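Comparative Party Systems
Unit 7: Small parties and the seat threshold
Instructor: Maxine Whitcombe
Reading: Lacerda, chapter on party decline; Harawira, seminar paper (both in the course packet)

1. Terms

A small party is one that contests elections regularly but does not expect to form a government alone. A declining party is one that once held office and has since lost most of its seats. The two are often treated together. They should be kept apart, as a declining party usually keeps its name, its offices and part of its older membership long after its vote has gone.

Vote share is the percentage of valid ballots cast for a party. Seat share is the percentage of seats it wins. In single-member districts the gap between them can be large.

2. Worked case: Kistden

Kistden is the model assembly used throughout this course. It has 13 single-member districts, each with 600 voters. Assume full turnout. Party C receives 10 percent of the vote.

Case A. The vote is spread evenly. Party C takes 60 votes in each district and wins no seats.

Case B. The vote is concentrated. The party's total is 780 votes. If 301 of these fall in one district, it wins that seat outright. A second seat needs another 301, leaving 178 votes for the remaining districts.

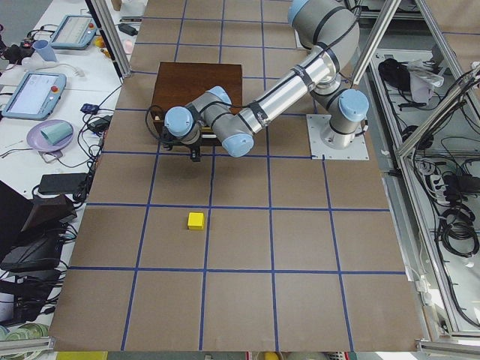 With three or more parties in a district, the winning total can fall well below 301. Students should recompute Case B for a three-way contest in which the other two parties divide the remaining votes equally.

3. Effects on leadership

Lacerda argues that a new leader changes the vote share of a declining party less than a change in where it runs candidates. Harawira disagrees. In her view the leader decides where candidates run, so the two effects cannot be measured separately. Note that both authors use seat counts as the outcome and say little about membership or funds.

4. Mergers and pacts

A merger ends at least one party as a legal body. A pact leaves both in place and assigns districts between them. Pacts are easier to sign and easier to break. The usual point of dispute is a district that both parties think they can win.

For the next meeting: complete the three-way version of Case B and read section 2 of the Harawira paper. Questions on the arithmetic go to Clem Te Moana.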